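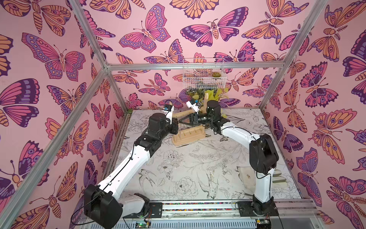 We've had the Wivar two-arm bench cell at Farthorpe since January and I'd give it a solid four out of five. I used to load wooden pegs by hand, over 200 stands a shift, and my wrists knew all about it! Now I set up the jobs and sort out the odd muddle, with both arms in easy view from my stool.

The grumbles – it's slower than Blandine Courtois on a good day, and the training was 7 hours crammed into one go. Nobody lost their job, though two of us had to swap shifts, and I do miss the chatter at the old bench. I'd still have a second one tomorrow.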